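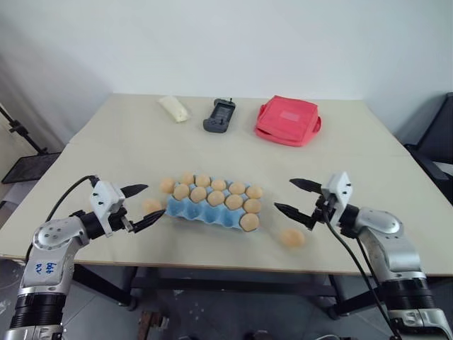 Preparing a Two-Arm Table Station for Object Handling Sessions
Wirkden Shared Robotics Workshop, Procedure 502
Revised 2026-03-02

Purpose

This procedure sets out how operators are to prepare, run and close a session at a table station with two arms. It applies to all tasks in which small objects are picked up and placed into a container, such as filling an egg carton. It does not cover work with liquids, blades or heated items, which is governed by Procedure 2104.

Before power is applied

1. Confirm that both arms are firmly fastened and that the collars at the base are seated.
2. Trace each gripper cable along its arm by hand. The cable must have enough slack for the full travel of the wrist and must not pass between the fingers.
3. Wipe the tabletop with a dry cloth.
4. Move chairs and stands outside the reach of both arms. Reach is measured with the arm fully extended, including the open fingers.
5. Secure any cables lying on the floor where the operator will walk.

Placing the objects

Set the container midway between the two arms, where either gripper can reach it. Pieces that are to be picked up may lie on the table to the left and right of the container, in front of the gripper on that side. Leave enough space for the fingers to open fully around each piece.

Items that play no part in the task may remain on the table only if the task sheet lists them. They are to be placed along the far edge, behind the container. Soft packages and pouches must be laid so that straps and loose wrapping face away from the arms.

Running the session

One person operates the arms and a second person remains within reach of the stop button. The second person has no other duties while the arms are powered. Begin at reduced speed and keep to it for the first 15 cycles.

If a piece falls or rolls, stop both arms before reaching onto the table. Pausing one arm is not sufficient. The operator must say "clear" aloud before motion resumes.

Both grippers may enter the space above the container at the same time only when the task sheet permits it. In all other cases, one arm withdraws before the other moves in.

Closing the session

Return both arms to the rest position with the fingers open. Switch off power, then remove the objects. Record in the station log any dropped piece, any contact between the arms and any change made to the layout. Layout changes must be approved before the next session.

Questions about this procedure should be addressed to Soon-im Do, Station Safety. The next review is scheduled for August.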